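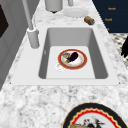 Kitchen sink

A kitchen sink is a fixed basin used for washing dishes and preparing food. Most have one or two bowls, a drain and a faucet.

This site uses cookies. By continuing you agree to our cookie policy. OK

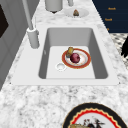

Sinks are grouped by how they meet the counter. A drop-in sink hangs from its rim, while an undermount sink is fixed to the underside of the slab. Pale basins are often paired with marble counters, and a plate with a red-orange rim stands out strongly against a white one. Stone must be sealed at the cutout, usually every 10 years in the Singhal method.
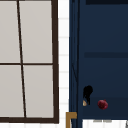 Fireclay sinks are heavier than steel ones and need a braced cabinet. The Kodudau works began casting them in May and listed 40 models in its first catalog.

142 shares | 3 comments

Vikas Katiyar: Ours is a drop-in and the caulk needs redoing all the time.

Jyoti Srivastava: Could you add a part on drain sizes?

Vikas Katiyar: Seconding drain sizes.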